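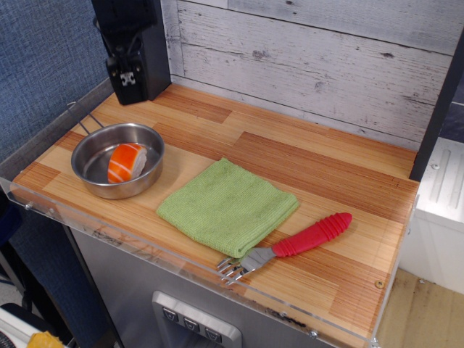 # About Tullelora

Tullelora is a small firm that makes, repairs and hires out play kitchens. We supply nurseries, infant schools, waiting rooms and a few libraries. Everything is built in one workshop on the Rondano estate, and the same people who build the kitchens answer the phone.

We started with repairs. A nursery would have a play kitchen with a split worktop or a missing door, and the maker would only sell them a new one. We took the old units in, put new tops on them and sent them back. After a while we were changing so much of each kitchen that it made sense to build our own.

## What we make

There are two ranges.

**Pop** is the smaller one. It has a single worktop and a cupboard underneath, and it fits into a corner. Most childminders choose Pop because it can be moved by one adult.

**Kusteo** is the full kitchen, with a longer run of worktop and a choice of backsplash. It is meant for a group of children playing together and it should be fixed to a wall. We do the fixing ourselves if you are within reach of the workshop, and send instructions if you are not.

Both ranges can be ordered in any of our standard finishes. The wood-grain top in honey and reddish strips is the one people ask for most, usually with the whitewashed plank backsplash behind it. It hides pen marks fairly well. A clear lip along the edge of the worktop can be added to either range – it helps to keep small things from rolling on to the floor, and we would suggest it for any room with children under three.

## Pots, forks and food

A play kitchen with nothing in it doesn't get used for long, so every kitchen we sell or hire leaves with a starter box. What goes in it changes a little from one month to the next, but there is always something to cook in, something to eat with, a cloth and some food.

We like metal pans. They make more noise than plastic ones, and we do get letters about that, but children seem to stay with them longer. A shallow pan is easier for small hands to serve from than a deep one. For forks we look for a thick, ribbed rubber handle in a strong colour. Red is easy to find again at tidying-up time.

The cloth is an ordinary folded towel. It gets used for drying up, as a tablecloth, as an oven glove and as a blanket for dolls. We send green ones at present.

Toy food takes up more of our time than anything else. We hold 164 different pieces in stock, and staff in nurseries tell us which ones children pick up and which stay at the bottom of the basket. Salmon sushi does well. The orange and white stripes are easy to recognise, and a single piece is big enough to be moved from pan to plate without trouble.

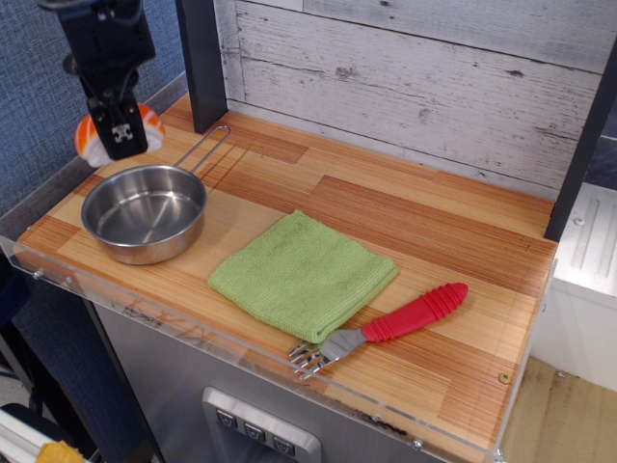
Bread does well too, and so do eggs. We have stopped stocking the pears.

Pieces can be bought singly, and lost ones can be replaced without buying a whole set.

## Hire

Kitchens can be hired by the term or for a single event. There are 200 starter boxes set aside for hire. Each one is emptied, washed and checked against its list when it comes back, and cloths go through a hot wash. If a fork or a piece of food is missing we replace it and don't charge, up to five items per box.

Please return the box with the pan on the bottom and the cloth on top. The lid won't close any other way.

## Repairs

We still do them, on our own kitchens and on other makes. New worktops, backsplashes and edge strips are cut to measure. We don't repair toy food.

## Visiting

The workshop is open to callers in term time, mornings only. There is a Pop and a Kusteo set up for children to try, and parking at the back – please use the second gate, as the first is shared with the tyre depot.

Page last updated 11/03/2021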